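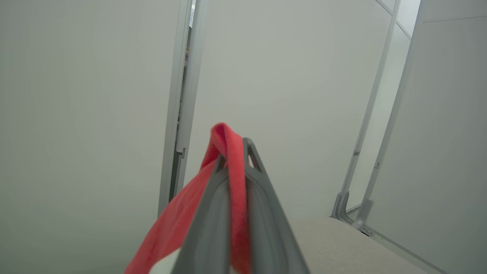 From: Bogdan Lazăr
To: fimard-users
Date: April 24, 2020
Subject: Re: [fimard-users] Import stops on long address fields

Tainá Mendonça wrote:
> Importing the Tustovville parcel list stops at row 892 with
> "field too long". The address in that row is 214 characters.
> Is the limit set in the config, or is it fixed? I'm on
> version 2, default settings.

It's in the config, but the default isn't written to the file, so you won't find it by searching. Add this line under the import section:

max_field = 400

The default is 200. It counts bytes, so accented letters use up 2 each in UTF-8. Your row may be further over the limit than the character count suggests.

Restart the service after the change. A reload does not reread the import section. Liviu reported that in December and the ticket is still open.

Rows before the failure were already committed. If you rerun the whole file you will get duplicates, unless the parcel number is set as the key. Either set the key first or start again with --from-row 892.

I haven't tested values above 400. Teodor ran the Mangundap list with a higher one and had to raise the index page size as well, so check with him before going further.

Bogdan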